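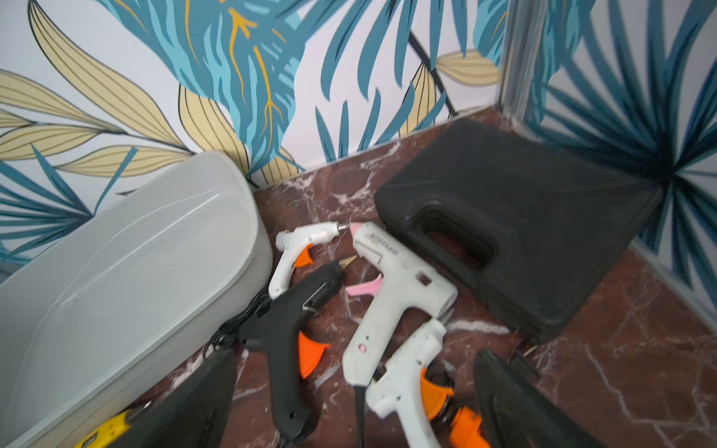 Section 4. Setting up your audio guide for the Draswood ridge trail

I'm Elba Cabral, and I walked this route with the handset more times than my knees would like, so these steps come from doing it the wrong way first. Get through them at the Treltholm visitor center, where the signal is good. Past the first gate you'll have none.

1. Charge the handset to 100 percent. A full battery lasted me the whole loop with a little left over, and that was in August with the screen turned up bright!

2. Hold the side button until the leaf icon shows, then pick your language and your trail. There are 18 stops on the ridge loop and 16 on the valley one.

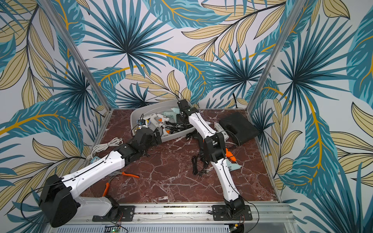 Can I use the guide if I only want to walk part of the park?
Pick the valley loop and press Skip whenever you pass a stop you don't care about. The guide will pick up again at the next numbered post.

3. Download the maps. It takes a few minutes, so go look at the old Maroon-era trail exhibit by the desk (Florencia Henríquez put it together and it's lovely). Leave the handset on the counter shelf while it loads.

Note: if the bar sticks at 53 percent, turn the handset off and start step 3 again.
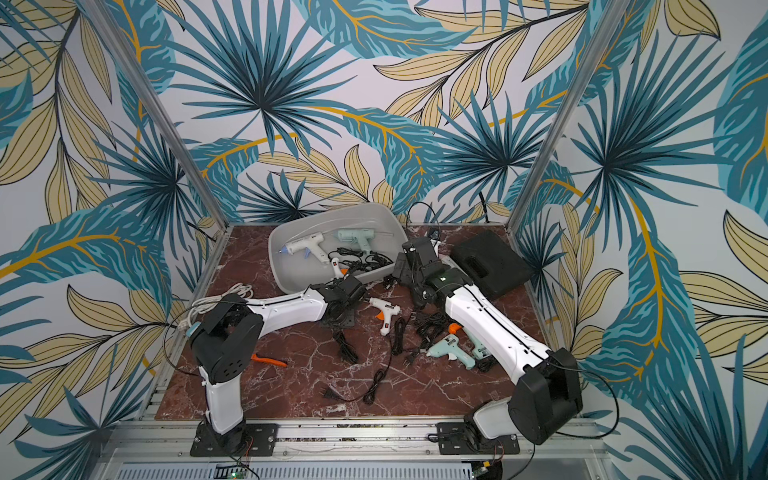 Once the maps are in, the home screen shows a green dot for where you are. Mine was off by a whole parking lot the first morning — give it a minute under open sky and it settles down.

4. Set the volume before you put the earpiece in. The waterfall recording at Garrido Falls is loud.

Caution: take the earpiece out on the Brullatton steps. They're narrow, people come down fast, and you want to hear them.

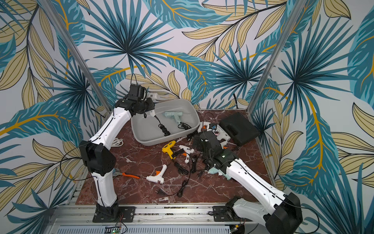

5. Return the handset to the desk by 5 p.m. If the desk is closed, use the drop slot to the left of the door, screen side up.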